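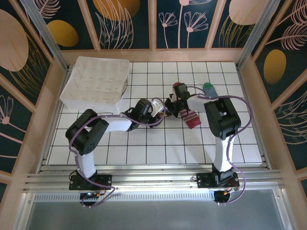
*Two robot arms at work inside their own walled space. The arms are bolted to a metal rail.*

# Rules for Working Near Robot Arms

Robot arms can pick things up, turn them over, and put them away. They can do the same job many times in a row without getting bored. They can also bump into things, pinch fingers, and drop what they are holding. That is why every place that uses them needs rules.

Some of these rules are for the people who build robots. Some are for the people who run them. A few are for visitors, including kids.

## A robot needs its own space

Look at the walls around the two arms. A space like this is called a **workcell**. "Cell" is an old word for a small room. Everything the robots are supposed to touch stays inside, and people stay outside while the arms are moving.

Walls do two jobs. They remind people where the robot's area begins, and they help keep objects from rolling away. They don't have to be plain. The walls in the photo have flowers and ferns on them.

Not every robot has walls. Big factory robots often have tall fences with a gate. When someone opens the gate, a switch tells the robot to stop. Other robots work in the open, and painted lines on the floor show people where to walk.

## How far can it reach?

Before anyone turns on a robot arm, they should know its **reach**. Reach is how far the arm can stretch in every direction.

You can find your own reach. Stand in one spot and hold out your arm. Turn in a circle without moving your feet. Everything your fingertips could touch is inside your reach.

A robot's reach matters even when the arm is folded up. A folded arm can unfold. At the Hultlow workshop, the rule is that you look at where the arm *could* go, and you stand outside of that. Visitors stand 3 feet farther back than the end of the arm's reach.

## Two arms have to share

The grippers in the photo are very close together. A **gripper** is the part at the end of the arm that grabs things, like a hand.

When two arms share one floor, they need rules for each other too. Without rules, both arms might go for the same sock and crash. Here are some ways to stop that from happening:

- One arm waits while the other arm is in the middle.
- Each arm has a side of its own, and the middle is shared.
- A computer keeps track of both arms and slows them down when they get close.

Some arms are moved by a person using controls. Then the person has to watch both grippers the whole time. It takes practice, the same way it takes practice to play piano with two hands.

## Slow first, then faster

A new job is always tried slowly. At Hultlow, an arm learning a new job runs at 30 percent of its normal speed. A person watches with one hand near the stop button. If the arm goes the wrong way, there is time to press it.

Speed matters because a fast arm hits harder than a slow one. Think about walking into a door and running into a door.

The arm does the job 200 times at the slow speed before anyone is allowed to raise it. If it makes a bad move during that time, the workers fix the problem and the count goes back to zero.

## The stop button

Every robot area should have an **emergency stop**. It is usually a big red button. Pressing it makes the robot stop moving.

Rules for the stop button:

1. Everyone in the room knows where it is.
2. Nothing is piled in front of it.
3. Anyone may press it if something looks wrong, even a visitor.
4. You never get in trouble for pressing it when you were worried.
5. The robot does not start again until a trained adult has checked the area.

Rule 5 is important. A robot that has stopped is not always turned off. It may be waiting for its next instruction. Never reach in just because an arm is still.

## Cables

Robot arms need electricity, and they need messages from a computer. Both can travel through cables. The purple cables in the photo run along the arms.

A cable has to be long enough for the arm to bend and stretch. If it is too short, it can pull loose. If it is too long, it can catch on something. Workers look at the cables before they start. If a cable is cracked or pinched, the robot stays off until it is fixed.

## What goes on the floor

Only the things needed for the job go in the work area. In the photo you can find a striped sock and a white tray with lots of small compartments. Phones, drinks, keys, and pencils stay out.

Soft things like socks are tricky for robots. A block keeps its shape when you squeeze it, but a sock folds and flops.

## If you visit

You may see robot arms at a school, a museum, or a fair. These rules work in all of those places:

- Stay behind the line or the wall.
- Tie back long hair. Tuck in scarves and strings.
- Keep your hands to yourself, even if the robot is not moving.
- Don't toss anything into the work area.
- If something falls out, tell an adult. Don't pick it up.
- Ask where the stop button is.

## Words to know

**Emergency stop:** a button that makes a robot stop moving.

**Gripper:** the part of a robot arm that grabs things.

**Reach:** how far a robot arm can stretch.

**Workcell:** the space set aside for a robot to work in.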